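How to read the weekly case report for your district

Every week the Navenholm health office publishes a table with new respiratory infections, hospital admissions and deaths. Many people look at the first number only, and then they are worried or relieved for the wrong reason. I have followed these tables since July and I would like to share my way of reading them. You need the current report, the previous one and a calculator.

Step 1. Find the period

Look at the top of the table for the dates it covers. The report for Golard counts infections by the day of the test, but the one for Skinach counts them by the day when the laboratory sent the result. Between these two days there can be a delay, so please do not put the two tables side by side.
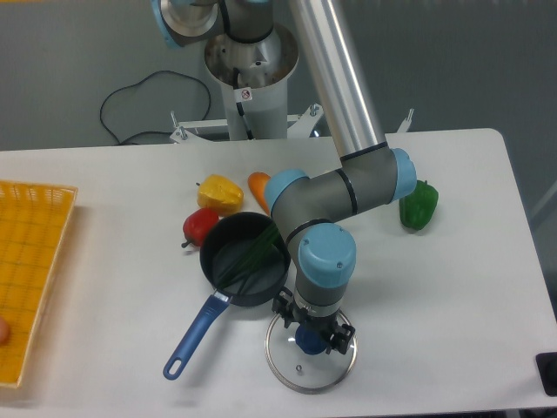
The total number of new cases is printed in the largest letters, and it is natural to begin with it. It shows only the people who were tested. When a testing centre is closed for a holiday, the total becomes smaller although the same number of neighbours may be coughing. I compare it with looking into a pot through a glass lid like the round one over the white table: you see something of the soup, but you cannot taste it. Write the total down and go on to the next step.

Step 2. Calculate the change

Take the total of last week and subtract the total of this week. In Golard there were 649 cases and then 589, so the difference is 60. Divide it by the older number, never by the newer one. The result is a fall of a little more than nine per cent.

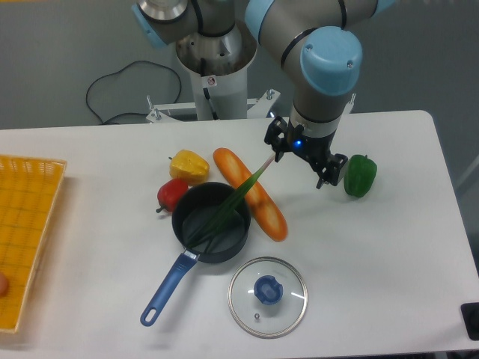
Step 3. Compare by population

A big district will always have more cases than a small one. If you wish to compare them, divide the cases by the number of inhabitants and multiply by 1000. Now you have the rate for every thousand people, and the districts can stand in one list.

Step 4. Look at the hospital column

Admissions usually follow infections with a delay. For this reason a week with fewer cases can still have more patients in the wards.

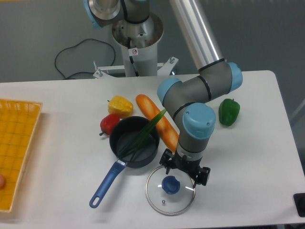 Deaths come later again, and some are added to the report long after they occurred. Check if there is a small note under the table, such as "includes earlier deaths". I also wait for at least 2 more reports before I tell my family that the numbers are going down.

Step 5. Keep your own record

I use the free Bozsik spreadsheet, but a paper notebook is also good. Make one line for each week and leave space for corrections, as the office often changes the older figures.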